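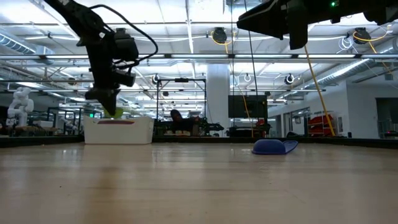
One of the Skusanus arms over the sorting bin. The second arm is at the upper right.

Skusanus: frequently asked questions

These are the questions which I receive most often about the two-arm sorting table at Skiltberg. I have tried to answer them in simple words. If something is unclear, please write to me and I will correct the text.

What is Skusanus?

Skusanus is a table with two small robot arms which learn to pick up light objects and put them into a bin. It is a hobby build. It is not for sale and there is no company behind it. I started it in my kitchen in Lurport and moved it to the shared workshop at Skiltberg in June, when the second arm was ready and my kitchen table was not wide enough any more.

Which parts did you make yourself?

The base clamps, the cable clips, the gripper fingers and the camera holder. The motors and the motor brackets I bought as a kit. The printed parts are 121 pieces if you count every clip and spacer, and the full list is in the download folder. Many of them are very small and can be printed together overnight.

Can I build only one arm?

Yes, and I recommend it. The software asks at the start how many arms are connected. With one arm you can do all the sorting exercises except the handover, where one arm gives the object to the other.

What do the arms pick up?

Soft and light things. Small yellow-green and blue plastic objects are good for the beginning, as they are easy to see on pale wood. Please do not begin with anything made of glass or metal. Coins are also difficult, the fingers cannot get under them.

Does the bin have to be white?

No. Choose one with low walls, so that the gripper can open above it and the wrist does not touch the rim. I advise against a transparent bin. I tried one for two weeks and the camera often did not find the edge.

How do the arms know what to do?

A person guides the arm by hand through the movement and the computer records it. One recording is one pick and one release. After enough recordings the computer trains a model, and the model then moves the arm alone. My present model was trained on 454 recordings. You may use up to 1,000 with the standard settings; above this number the training script wants more memory than a normal home computer has.

How long does one recording session take?

Count on one evening. I record for 10 minutes and then I make a pause, otherwise my movements become careless and the model learns the careless movements too. Between two recordings, put the object in a different place on the table. Turn it also on its side sometimes. If you always put it in the same place, the arm will go to this place even when the object is somewhere else.

What is Farouk?

Farouk is the name of the small control program which sends the positions to the motors. It is the oldest part of the project and I have rewritten it three times. You need version four or newer for two arms. With an older version the second arm will answer, but with a delay, and the handover will fail.

My arm shakes when it goes down. What is wrong?

Please check in this order:

The clamp at the base. Tighten it by hand, then push the arm lightly from the side. The base should not move.

The cable. It must have a free loop from the upper part of the arm down along its side. If the loop is too short, it pulls at the joint when the arm stretches. If it is too long, it can catch on the bin.

The speed setting in Farouk. Set it to half and try again.

If the shaking stays, the shoulder motor probably needs calibration. The steps are in the file called "shoulder", with drawings.

The gripper opens too early and the object falls beside the bin. Can I repair this?

Usually yes. Look through your recordings and delete the ones where you opened the fingers while the arm was still travelling. In my first set there were many of these and I had not noticed. Record new ones in which you stop above the bin, wait a moment, and open the fingers after that.

What kind of table do I need?

A heavy one. Mine has a light wooden top, and I like the colour, but the surface reflects the ceiling lights a little. If your camera has problems with reflections, lay a matt sheet on the working area or move the table. At home I worked with a desk lamp and a white curtain, and this was enough.

Where should the cables go?

Away from the working area. At Skiltberg we have cable reels on the ceiling, which is very comfortable, but at home you can lead everything behind the table and fix it to the rear edge with clips. Keep the power cable and the data cable separate as far as possible. Please do not let a cable hang over the front where a person will sit.

Is it safe?

The arms are small but they can pinch a finger. I have these rules and I ask every visitor to follow them. Hair is tied back. The hand stays out of the working area when the model is running. The power switch is at the place where you sit, never behind the arms. Children can watch from the other side of the table with an adult.

Before you change a finger or a bracket, switch off the power and hold the arm with one hand. It has no brake, so without power it sinks down.

Can I come and see it?

Yes, the workshop is open for visitors in the evening from seven o'clock. Please write one or two days before, as I am not always there. It is a big hall and there are other machines, so ask at the entrance for the Skusanus table. There is no fee for looking.

May I change the design?

Please do. You may change the drawings and share them again, with my name next to yours. Two people have already sent me longer fingers, and one of these versions is now in the download folder under "fingers long". I have not tested them with the handover yet.

In which language can I write to you?

English or Hungarian. I answer slowly but I answer. Please tell me your version of Farouk and attach the log file, and a photo of your cable loop if the question is about shaking.

Enikő Kiss, Skiltberg workshop, Lurport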